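Étendoir mural Skindberg : mon avis après un hiver

J'habite un appartement de 40 mètres carrés avec une petite buanderie sans fenêtre. Avant, j'avais un étendoir sur pieds de la marque Pukik, qui prenait toute la place et tombait chaque fois que je fermais la porte trop fort. J'ai donc acheté le modèle mural de Skindberg, celui qui se tire comme un accordéon. Je l'utilise depuis novembre et je pense maintenant pouvoir donner un avis sérieux.

Le montage. Il faut quatre trous dans le mur. Les vis sont fournies, mais les chevilles sont de qualité médiocre et je les ai remplacées par d'autres. La notice existe en français, seulement elle est traduite d'une manière étrange (moi-même je fais des fautes, mais là c'était difficile de comprendre quel côté va en haut). Regardez plutôt les dessins. Un conseil : mesurez bien la hauteur avant de percer. J'ai placé le mien trop haut et pour les draps je dois monter sur un tabouret.

L'usage. Ouvert, il porte sans problème une lessive de chemises et de serviettes. Les barres ne plient pas, sauf la dernière, un peu, si on y met un jean mouillé. Fermé, on l'oublie presque. Le mécanisme était dur les premières semaines, ensuite il est devenu plus souple. Je n'ai pas vu de rouille jusqu'à présent.

J'ai comparé aussi avec le Wernero, qui est chez ma sœur. Le Wernero est plus joli, avec des embouts en bois, mais il est moins profond et les manches touchent le mur. Le Stasiv, je l'ai vu seulement en magasin, il m'a semblé fragile.
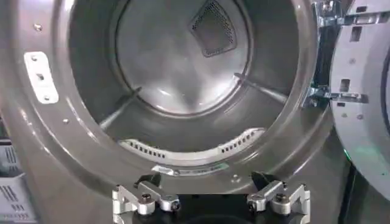

Pour les pulls en laine, je les pose à plat sur deux barres voisines avec une serviette en dessous. Cela marche bien, à condition de les retourner le soir. Les chaussettes, par contre, glissent facilement, il vaut mieux prendre des pinces.

Le service client m'a répondu en deux jours quand j'ai demandé un capuchon qui manquait dans le carton. Ils l'ont envoyé gratuitement, dans une couleur légèrement différente.

Points positifs : solide, discret, bonne profondeur.
Points négatifs : chevilles, notice, dernière barre.

Je mets quatre étoiles sur cinq. Si vous êtes locataire, demandez d'abord l'accord pour les trous.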